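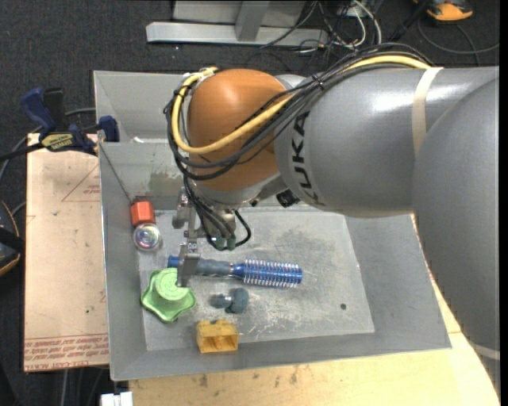
Wycliffe Okoth has kept the picking cell at Podum going long enough to distrust most of what gets said about it. The sales deck for the Nernmont software calls the setup "maintenance-light." Okoth laughs at that. He spends more hours on cables than on anything else, and the KUKA arm wears the evidence: a cream strap around the upper link, a fat yellow cable coming out from under it and looping over the orange-brown wrist, a bundle of black ones cinched with a tie. "Every one of those is a thing that can rub," he says. "The arm itself is the least of my worries."

I asked whether a strap and a cable tie were really the best anyone could do. He didn't bristle. A proper dress pack was quoted, he said, and it would have fitted the robot nicely and the gripper badly. Saengthong, who supplied the gripper, had a different one in mind. So the strap stayed. He undoes it every 6 weeks, runs a thumb along the jackets and does it up again with a little slack for the wrist.

How much slack? "Enough," he said, and then, when I waited: "Turn the last joint all the way one way, then all the way back, slowly. If anything goes tight, you start over."

Marlies Imhof, who writes the test plans, is more upbeat than he is, and I trusted her account a little less for it. She told me the cell got through 1103 picks in December with two cable faults. I asked what counted as a fault. A stop that needed a person, she said. And a stop that cleared itself? "We log those separately." She did not have that number with her.

The bin is another sore point. It is held with a bar clamp, and Okoth would like it bolted down. Imhof wants to be able to swap it in five minutes. "If it creeps, the gripper is wrong by that much and everybody blames the camera," he said. He checks it against the table before the first run – she says he checks it too often.

Horkum, the integrator, has offered a service contract. Okoth has read it twice and found no mention of cables. He has asked them to add a line. They were still thinking about it when we spoke.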